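# Clearing a snagged bag fault on a bin-loading task

Applies to the bag pickup routine, revision 2, run in furnished rooms. Hacer Çınar logged the fault as a grip-force timeout: the arm closes on a bag, starts its retreat, and halts partway with the bag under tension. Event code in the log is 3792.

## 1. Stop and hold

Press the stop on the pendant. Leave the gripper closed. Opening it under tension lets the film spring back into the finger linkage, and a fold caught behind a pivot takes far longer to remove than the original snag.

## 2. Check the bin

Look at the wrist view before anyone reaches in.

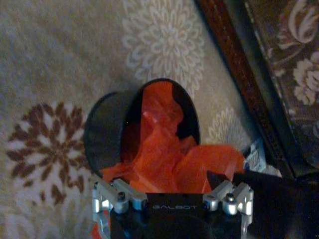

*Wrist view: bin on its side, bag film over the lip.*

A tipped bin invalidates the stored drop pose. Do not resume from the last waypoint. Check both sides of the gripper for film close to the linkages.

## 3. Release by hand

1. Switch the affected arm to manual, reduced speed.
2. Jog toward the snag until the film goes slack.
3. Open the gripper in small steps.
4. Pull the film straight out, away from the pivots. Cut it if it resists.
5. Stand the bin up and re-teach the drop pose.

Keep the second arm disabled throughout. Jozef Baert's note from January covers a case where it was left live and moved to its home pose during step 4.

## 4. Recheck the pickup area

Loose film elsewhere in reach can trigger the same fault on the next cycle. 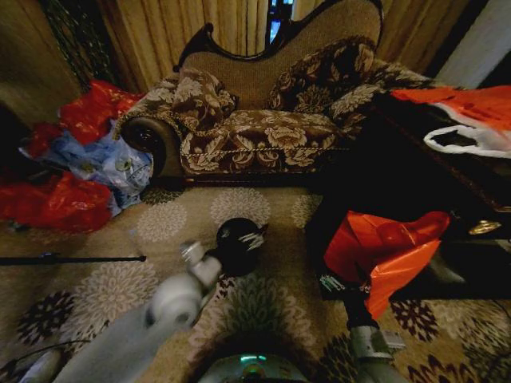

Set the retreat speed to 72 mm/s for the first cycle after a fault and raise the lift height to 252 mm. Thin bags trail well below the fingers, so the lift has to finish before any sideways travel starts. If code 3792 returns, save the log and send it to Segundo Ayala before restarting the controller. A restart erases the force trace.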